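Practical Robotics, Handout 4: Choosing between two grippers without fooling yourself
Noreen Khattak
Revised February 24, 2024

Read this before the bench session. Those who skipped Handout 3 should read that as well, and bring it.

4.1 What we are comparing

The Nostness is a two-finger gripper with long, tapered fingers. The Dultine has shorter, wider ones with soft pads, and costs a good deal more. Its brochure calls it "intuitive", a word I have yet to see on a torque curve. Both go on the same arm, run from the same Emard controller, and use the wrist camera we calibrated last time.

4.2 The task

Pick up one item of clothing from a basket on the floor, lift it clear, and hold it for 10 seconds. Cloth is a mean thing to give a gripper. It has no fixed shape, it comes up with its neighbours, and it slides out just as you reach for your pen.

Each gripper gets 12 attempts. Restart the controller between grippers, and put the clothes back in a heap (a heap, please — last year one group folded them).

4.3 What to write down

Grip width at first contact. Whether one item came up, or several, or none. Anything the fingers touched on the way that they had no business touching. "Went fine" is not a measurement and will be marked accordingly.

4.4 The wrist view

Long fingers take up a lot of the picture. Before blaming the Ingvarsson detection script for missing a sock, check whether a finger was standing in front of it. The same goes for the basket rim.
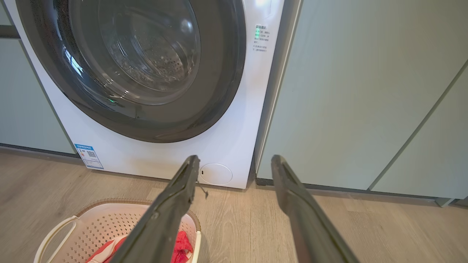

Fig. 4.1. Wrist camera view, both fingers open, laundry basket at lower left.

Note how far the left finger lies over the basket. Mark that region on your own still and work out what share of it is hidden. Then repeat with the Dultine fitted and compare.

4.5 Handing in

One page per pair, plus the raw log. Marks are returned in April. The spare finger set costs 1,140 to replace, so kindly keep 2 hands on it when changing over.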